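Threads › Robotics › Jurnero
Filed under: Robot Learning, Data Collection

Month two of teaching an arm to handle kitchen things. We're at 889 episodes. The model has learned to hesitate with great confidence.

The task this week is the steamer basket and its lid. My instructions to myself say "vary the scene," so I move a foam cube two inches and feel like a set designer.
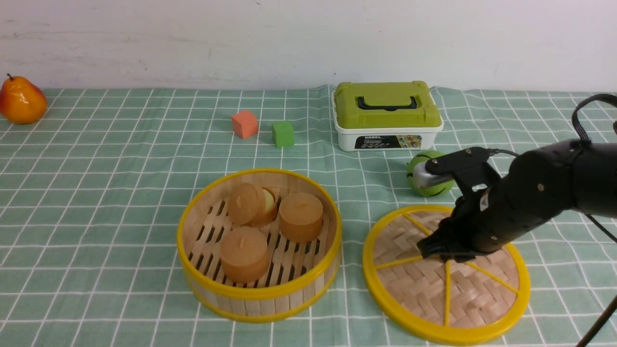
How many examples does one task need? We plan on up to 59 good ones before training, then go back for more wherever the arm gets it wrong.

"Good" is doing a lot of work there. I threw out 12 this morning for drifting. The drifting was me. I'd had no lunch and it was 11 a.m.

A round lid is a nasty thing to teach. Come in high and you pinch air. Come in low and you shove it across the cloth, and now you've recorded a very clean example of shoving.

Kulkarni, our labeling tool, wants a sentence for every episode. I have typed "pick up the lid" so often that I said it to my microwave.

Next batch goes to Nevico for training overnight. If it copies my sigh before each grasp, I'll know the data got through.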